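Two-Door Storage Cabinets: Shelf Layout, Hinge Adjustment and Handle Care

Filed under: Workshop and Utility Storage
Text by Kirstin Niven, revised in August

These notes cover the common white two-door cabinet with a closed section at the top and open shelves underneath. They apply to most flat-pack units of the type, whether they stand in a kitchen, a hallway or a workshop. Tools needed: a cross-head screwdriver, a small level, a tape measure and a dry cloth.

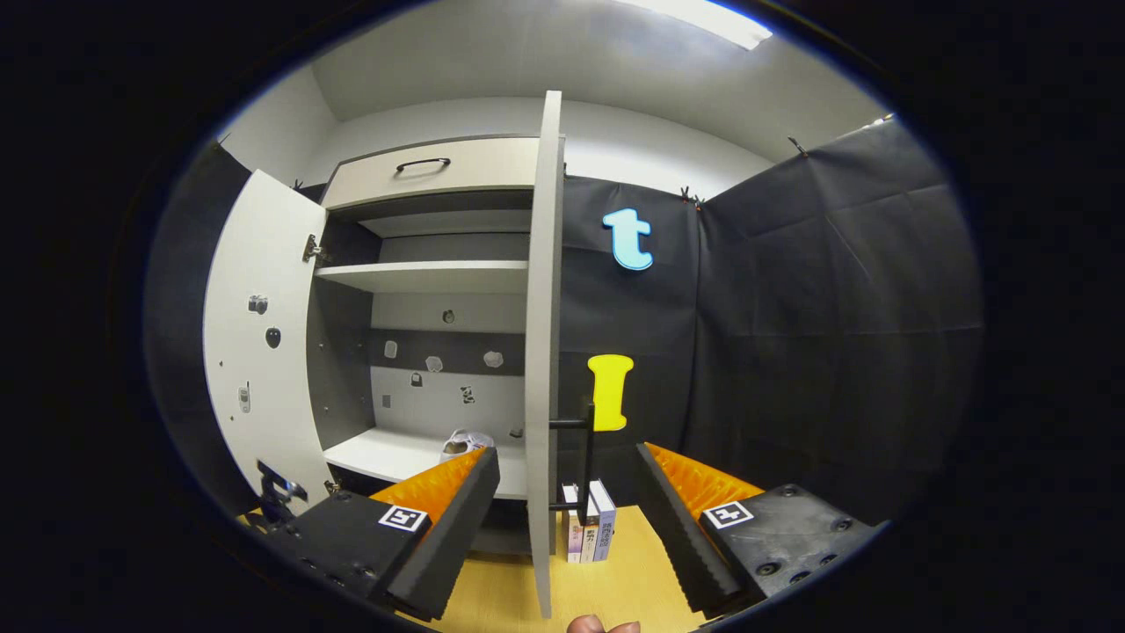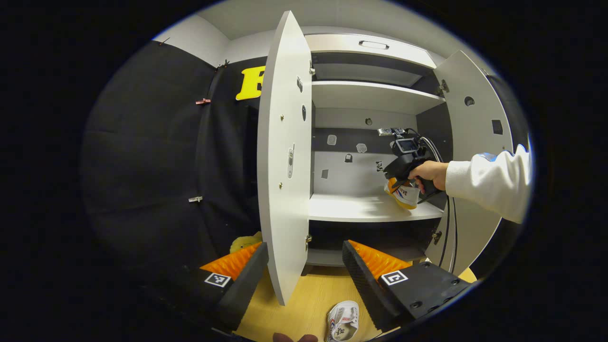 Leveling the carcass

Do this before touching the hinges. A cabinet that stands out of square will show uneven door gaps no matter how the hinges are set. Place the level on the lower shelf, side to side, then front to back. Shim under the low corner and check again with both doors open, as the weight of open doors can tip a light carcass forward. A unit that will be used with both doors fully open should be fixed to the wall at the top rail.

Hinge adjustment

Most concealed cup hinges have two screws that matter. The front screw moves the door sideways. The rear screw moves it in and out from the carcass. Height is set at the mounting plate, usually by loosening the plate screws and sliding the plate up or down.

Work one door at a time. Turn a quarter turn, close the door, look at the gap. Start with the upper hinge if the door leans at the top and with the lower hinge if it drags at the bottom. The target gap between the two doors is 2 mm along the full height. If the rear screw has reached the end of its travel and the door still stands proud, the mounting plate is in the wrong position and should be redrilled.

Stripped screw holes in particle board: remove the screw, fill the hole with wood glue and a hardwood dowel, leave overnight, cut flush and drill a new pilot hole. Matchsticks will hold for a while on a light door. They don't hold on a tall one.

Shelf layout

Heavy items go on the lower shelf. The middle shelf is the one reached most often and should be left partly clear, so that things can be set down and sorted there before they are put away. Keep the front edge free. Items parked at the edge get caught by the door and loosen the shelf pins over time.

Plastic bags take up more room than they should. Fold each one lengthwise, roll it from the closed end and stand the rolls in a narrow box. Loose bags drift to the front of the shelf and end up trapped in the hinge.

Books are best stored upright, spine out, in short rows. A row that leans will bow the covers. On a shelf without sides, use a bookend or a small box filled with something heavy.

Shoes should be stored dry and in pairs, heel to toe, on a shelf with a wipeable surface. Brush off grit first. White melamine scratches easily and the scratches hold dirt.

Handles and pulls

Bar handles work loose from the inside. Tighten the screws from behind the panel by hand, never with a power driver. A bar handle that turns in the hand has usually lost its washer. Curved metal pulls on drawers have the same problem, and the fix is the same.

Recessed handles collect dust and grease in the corners. Wrap a damp cloth around the tip of a flat screwdriver and run it along the slot. Dry afterward, particularly where the core of the board may be exposed.

Stickers and adhesive residue

Warm the sticker with a hair dryer on low, lift one corner with a plastic scraper and pull back slowly at a flat angle. Residue comes off with a little cooking oil left on for a few minutes, followed by dish soap and water. Acetone dulls melamine and should be kept away from it. Test any solvent on the inside of a door first.

Unused holes

Close old handle and shelf-pin holes with plastic cover caps, or with wax filler in a matching white. Press the filler in, level it with a plastic card and buff with the cloth. Holes kept for cables should have a grommet fitted to protect the cable jacket from the raw edge.

Reader notes

Kenneth Nisbet writes that on his unit the mounting plates were fitted upside down from new, and the height screw had no effect until they were turned over. Check this before redrilling.

Iona Matheson asks about fabric hung behind an open cabinet. Fix it along the top with clips and keep the lower edge off the floor for sweeping.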